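Search this site Search Go

Filed under: Home & Tidy > Ten-Minute Jobs > Tables and Desks

How to Clear a Snack-Covered Table Without Moving the Mess Somewhere Else

I love this job. I know how that sounds! But a table covered in wrappers, scraps and little odds and ends is the most satisfying thing in the house to put right, and if you go about it in the right order you'll be done before the kettle boils (mine is slow, I admit).

You need two small bags, one bowl, a dry cloth and a damp cloth. Any bowl will do. Mine is a chipped one from the Ernia market and it has been on tidying duty for years.

Before you touch anything, stand back and look. Most of what's on the table will be light stuff: a shiny snack wrapper, a bit of paper, a strip of clear plastic, something crumpled. Clear plastic is the sneaky one on dark wood, so bend down and look for the pale edges catching the light. 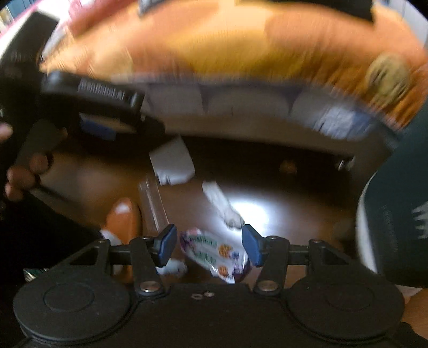

Words: Tiina Mäkelä | Updated 2026-06-18 | Kostesero Home Notes

Step 1: Wrappers first. Pick up the glossy ones before anything else. They slide about and they hide crumbs, especially the ones with a torn corner. Hold each wrapper by its closed end, tip the crumbs into the bowl, then fold it in half and in half again so it doesn't spring open in the bag.

Step 2: Clear plastic. Run your flat hand slowly over the table and you'll find the strips and sleeves you missed. Lay them on top of each other, roll them up together and put them in the same bag as the wrappers. Check what your local recycling takes, though! Here in Mundport soft plastic goes to a drop-off point and my neighbor's town won't have it at all.

Step 3: Paper. Read it before you toss it. I once threw out half a raffle ticket (number 626, I still remember it) and had to go through the whole bag on the back step. Clean paper goes in the second bag, and anything greasy goes in with the trash.

Step 4: The keepers. Everything left gets picked up once and put in the bowl. Don't walk each thing to its home as you find it, or you'll end up in the hallway reorganizing the coat hooks. Been there! Finish the table, then carry the bowl around the house and drop things off as you go.

Step 5: The wipe. Dry cloth first, pulling the crumbs toward you and into your hand. Then the damp cloth, well wrung out, going along the grain. Buff with the dry side. On a dark brown surface you'll see every streak, so get your eye down low and look across it toward the lamp or window. Sticky patch? Lay the damp cloth on it for 30 seconds and it should lift without scrubbing.

If you have kids, give them step 1. Kalevi Tikkanen wrote to me last October to say his two now race each other for the wrappers, which made my whole week.

One extra if you snack at the table a lot: leave the empty bowl out. Wrappers seem to find their way in there on their own, and the next cleanup is half done already.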